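Stop counting heads at the door

Writing this between the end of homework club and the start of the parents' evening, so forgive the state of it.

Another funding form came in on Sunday night. Six pages. Page one wanted to know how many young people we "reach". Page two wanted to know how many we reach who live in the right postcodes. Page three, same again but by age. By page five I was being asked what share of them would report "increased confidence" by November, and I hadn't even been asked what we do with them all day.

I have worked in after-school and holiday programmes for 13 years, most of it in Brurbridge, and I think the way we pay for this work is making it worse. Not the people. The people who read the forms are mostly decent and mostly tired. The system of it. We get paid for bodies through the door, so we get bodies through the door, and then there are too many of them and not enough grown-ups and the ones who needed us most drift off to the bus station.

Last year our headline number was 147. Lovely number, went on the front of the annual report in big type. What it means is that 147 children signed a register at least once. Some came every week, rain or not. Some came for the free pizza at the launch and we never saw them again. On the form they are the same child. Worth the same.

I can tell you who got something out of that year and it is a much smaller list. A girl who would not read out loud in September and was reading to the little ones by spring. A lad who had been moved schools 2 times already and was heading for a third, and wasn't moved again. You cannot put "wasn't moved again" in the box. I tried. The box wants a percentage.
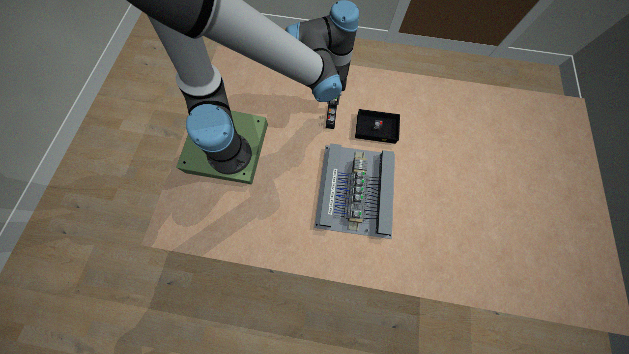
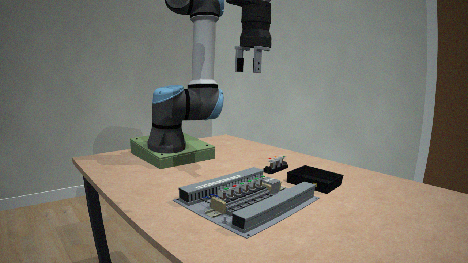 The other thing the money does is chase the new. Every bid has to be "innovative". You can't ask for the money to carry on doing the thing that works, you have to invent a pilot. So we get a pilot, 6 months of it, and just as the kids have learned the worker's name the pilot ends and there's an evaluation. Then another pilot. I've known families who have been through four of our projects and thought they were all the same one with diferent T-shirts. They were right, more or less.

Wael El Sherbiny, who ran the Ait Brahim centre before it merged with us, used to refuse to do it. Just flat refused. He put in the same application every year with the date changed. Same homework tables, same hot meal, same cooking on a Thursday, same two workers. He lost funders over it. But he had young adults coming back at twenty-two to ask him to look over a job application, and that doesn't happen at a pilot. They don't know who to ask for.

I argued with him about it at the time. I thought he was being stubborn and a bit old fashioned, and that we had to play the game or close. I still think we had to play it. I just don't think any more that we won.

And yes, I know the answer. Public money, charity money, someone has to check it isn't being spent on nonsense. Fine. I want it checked. There was a tutoring outfit round here, Tellesell, that took a big grant and delivered log-ins. Log-ins! Children were given a password and that was the programme. It hit every target going because the target was log-ins. So the counting didn't catch it – the counting was how they got away with it.

What would I do instead. A few things, none of them clever.

Fund for longer. Three years at the least, five if you can bear it. Trust takes most of a year to build with a teenager who has been let down, and we keep handing back the keys at month six.

Come and visit. Properly, on a wet weekday, not the showcase with the bunting. Brulletti is the only funder that ever sent someone to sit through a whole evening with us, and she spotted in one night that our quiet room was too near the kitchen and the shy ones weren't using it. No form would of told her that. We moved it the week after.

Ask about who stayed. If a programme sees forty children and thirty of them are still there a year on, that tells me more than any number on a report cover. Ask who left as well, and whether anyone rang them.

Pay staff enough that they stay too. I've written this sentence so often I could do it asleep. A worker on a short contract is looking for the next job from about week ten, and I don't blame them, I did the same at their age.

I'll fill the form in. Obviously I will, the rent's due. I'll put a number in the confidence box and it will be a reasonable sort of number – and somebody will add it to all the other reasonable numbers and there will be a chart.

Parents are arriving, I can hear the buggy stuck in the front door again. More on the staffing thing next time if I get an hour.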